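Courses > Home Textiles 2 > Handouts > Week 3: Cloth for Tables

WEEK 3: HOW MUCH CLOTH DOES A TABLE NEED?

Read before the September workshop. Bring a tape measure, and please bring one that starts at zero. Last term we had two that didn't.

The drop

The drop is the part of the cloth that hangs over the edge. To find your cut size, measure the top, add the drop twice, then add the hem twice. People remember the first "twice" and forget the second, and end up with a very nice cloth for a smaller table.

For everyday meals, 11 inches is plenty. Any longer and it lands in your guests' laps, where it gets mistaken for a napkin. Floor length is for banquets and for hiding boxes.

Runners, toppers and squares

A topper is a cloth that was never meant to cover the whole table. It sits over a plainer layer and lets that layer show at the sides. A cloth that came up short can also be called a topper, provided you say so before anyone else speaks. Teodor Pietrzak handed in a whole set of them last year and passed.

Prints

Look at the repeat before you cut. Scattered prints – berries, sprigs, small leaves – forgive a crooked line. Stripes and checks forgive nothing. With a one-way print, decide who gets the flowers right side up. In my family this was settled by seniority.

Shrinkage

Wash first, measure second. Cotton will shrink whether or not you have already hemmed it. The Kurek cotton in the supply closet is unwashed, and the label saying otherwise is in my handwriting and is wrong.

Corners

Miter them. Folding the hem over twice and hoping makes a lump that will tip a wine glass. Angharad Gethin's notes on mitering are in room 424, second shelf, under the iron.

For next time

Measure one table at home and work out two cut sizes, one for a full cloth and one for a topper. Show the arithmetic. I will be checking for the hem.

Contact: Aleksandra Górecki, room 424 | © Udesero Evening School | Back to top
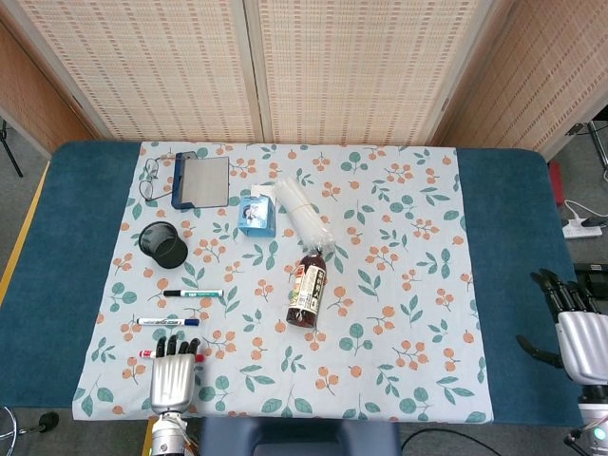
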